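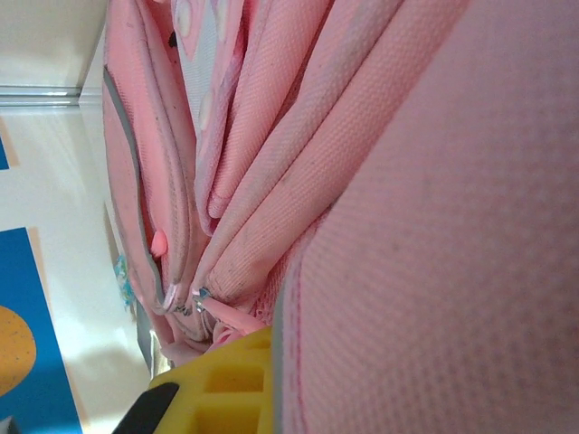 Sunday night and I have not packed anything. Bus is at 6:40. So this will be quick.

The pink backpack is coming again. I know, I know, I said in May I'd buy a grown-up bag, and I even went to look at one (a Stesano, 200 dollars, gray, very serious). Put it back. Mine has the polka dot strip and the piping and the mesh on the back panel that doesn't make my shirt stick to me. It also has dirt in the folds. Tried a damp cloth and dish soap, then an old toothbrush. Some of it came up, some of it lives there now. Fine.

What goes in, in this order, becuase otherwise I forget:

Sweater at the very bottom, rolled
Two shirts, socks, the other jeans
Charger — main pocket, NOT the front one, learned that in Petport
Toothbrush bag
Book I won't read
Front pocket: keys, tissues, gum, bus card, nothing else

Rub a bit of candle on the zipper if yours sticks. Mine gets grumpy at the curve when the bag is too full, and a stub of plain white candle fixes it for a month or so. Hafþór Nørgaard told me pencil works too, but I don't want pencil on pink, thanks.

Shoes are the problem. They never fit once the sweater is in. Last trip I carried them in a grocery bag like a maniac. Might wear the boots and leave the sneakers home, it's only three nights in Cuvov and its going to be cold anyway.

Snacks go in last, on top. Ok. Laundry is beeping. More when I get there, if the place has wifi.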